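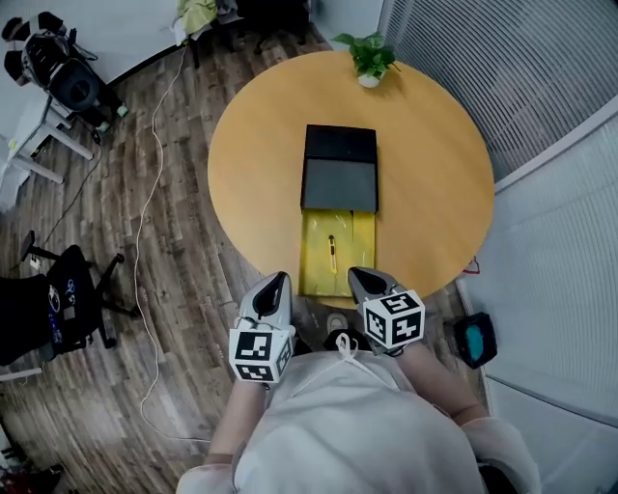
Okay so I've been in my sourdough era since January and I need to talk about it, because my group chat has muted me. Long thread, get a snack. I'm baking in a rental kitchen in Prumulville with one drawer, an oven that lies, and counter space for maybe a cutting board. Which means the real work happens at a table. If you have a round wooden one like this, smooth top, nothing on it you can't shove aside (a little potted plant can stay, I talk to mine), congratulations, you own a bread station. A round table is so much nicer to shape on than a counter jammed against a wall. You can walk around your dough! You can come at it from the other side!

First thing. The starter. I killed two. The first one I fed whenever I remembered, so basically never, and the second one I left on top of the fridge during a heat wave and it came over the side of the jar and down the back. I found it by smell.

Starter number three is doing great and I think it's because I quit fussing. It lives in the fridge, it comes out the night before, it gets fed before I brush my teeth. Done. I used to throw away a sad cup of discard every morning like it was my job.

If you're starting from scratch, use some whole rye for the first week. I got mine from the bulk bins at Grekudard and it went from flat paste to bubbling in what felt like one afternoon. White flour will get there too, it just makes you wait and doubt yourself.

My usual loaf, since three of you asked: 300 grams of bread flour, 100 grams of whole wheat, a good scoop of bubbly starter, salt, water until it feels like a wet earlobe. Yes I know, the earlobe thing is gross. I have a number for the water too but my flour and your flour drink differently, so start low and add splashes.

Okay actually fine, the number. I use 255 grams of water on a humid day, and I go up a little when the heat's been running and everything in the apartment is dry. That makes a fairly firm dough. Firm dough is your friend! The super wet ones with the giant holes look amazing and then your jam falls straight through onto your sweater.

Kneading: I don't, really. Wet hands, grab an edge, stretch it up, fold it over, turn the bowl, do that until you've gone all the way around. Cover it. Go watch half an episode of something. Do it again. Four rounds and it goes from lumpy oatmeal to this smooth bouncy thing you'll want to poke all night.

The part that took me longest was knowing when it's risen enough. Every recipe says "doubled" and I could never tell what doubled looked like in a big sloping bowl. Now I use a straight-sided tub and put a rubber band at the starting line. Cheap, ugly, works every time. My winter kitchen needs twice as long as my summer one, so please stop going by the clock.

Side story. There's a little bakery over in Surkbridge, right by the bus stop, that does a seeded loaf I think about constantly. I asked the woman at the register what was in it and she said "seeds." So I've been reverse engineering it for weeks. Sunflower, flax, sesame for sure, and something that I swear is pumpkin chopped really small. Toast them first – I skipped that once and the bread tasted like a bird feeder.

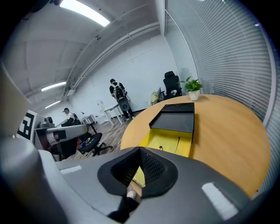

Table before flour. Enjoy it, it never lasts.

Shaping! I was so scared of shaping. I watched a million videos where somebody with beautiful forearms spins a ball of dough once and it's perfect. Mine looked like a dropped hat. What helped was using way less flour on the table. The dough needs to stick a tiny bit so it can pull itself tight when you drag it toward you. Too much flour and it just ice skates around.

Also get a bench scraper. I resisted for months because I had a perfectly good spatula, and I was wrong. It cuts dough, it scoops dough, it scrapes all the dried crud off the wood when you're done so you aren't standing there with a sponge making glue. DO NOT go at dried dough with hot water. Scrape first, cool water after.

Then it goes in a towel-lined bowl, in the fridge, overnight. I've forgotten one in there for two whole nights and it was the best loaf I ever made, super tangy, blistered all over. I've tried to do it again on purpose and gotten a pancake. I can't explain it and I've stopped trying.

About that oven. The dial says one temperature and the thermometer I finally bought says something else entirely. I set it for 246 Celsius (my thermometer only does Celsius, don't ask, it was on sale) and it kept stalling way short of that. All those pale gummy loaves I blamed on my starter? The oven. Please spend the few bucks on a thermometer before you spend any on fancy flour.

Dutch oven, lid on for the first part, lid off till it's darker than you're comfortable with. Then five more minutes. I used to pull mine out blond because I was afraid of burning it, and the crust would go soft by dinner. Color is flavor, and it gives you that crackly noise when it's cooling on the rack. I've sent voice memos of the crackle to people. See above re: muted.

You do have to let it cool. I know. I've cut into a hot one at 11 at night standing up in my socks with the butter already out, and the middle was like chewing gum. Give it an hour at least. Walk around the block if you have to.

Leftovers: slice the whole thing and freeze it the day you bake, with parchment between the slices so you can pry one off. It goes right in the toaster. The heels go in a bag and turn into croutons, or they get eaten over the sink by me.

Somebody asked about discard recipes. Crackers. Spread it thin on parchment, oil, salt, whatever seeds you've got left over from your own bird feeder loaf, bake till crisp. I brought a batch to the block party on Pearce and went home with an empty tin and two people who want some of my starter.

So now I'm dividing it into jars tonight. If you're local and want a bit, reply here and bring your own lid – I'm completely out of lids.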